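Unidad 4. Prismas y cilindros con bloques de color

Apuntes de Eliseo Meléndez - Didáctica de la geometría

Material: un tablero de madera clara y bloques pequeños con base de estrella, hexágono, triángulo, corazón y círculo. Cada pareja trabaja 18 minutos.

Primero se nombra la cara superior de cada bloque y después se cuentan las caras laterales. El hexágono da seis, el triángulo tres. La estrella de cinco puntas da diez - casi todo el grupo contesta cinco la primera vez.

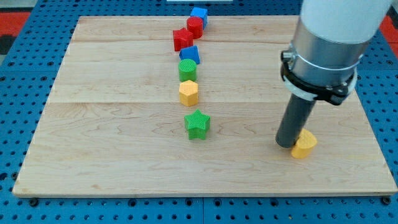 El cilindro se deja para el final. No tiene aristas rectas y su cara lateral es curva, así que no entra en la tabla de prismas. Con el corazón pasa algo parecido: conviene discutirlo en voz alta antes de clasificarlo.

Para la próxima clase: completar la tabla de la página 67 y leer el texto de Hollmann.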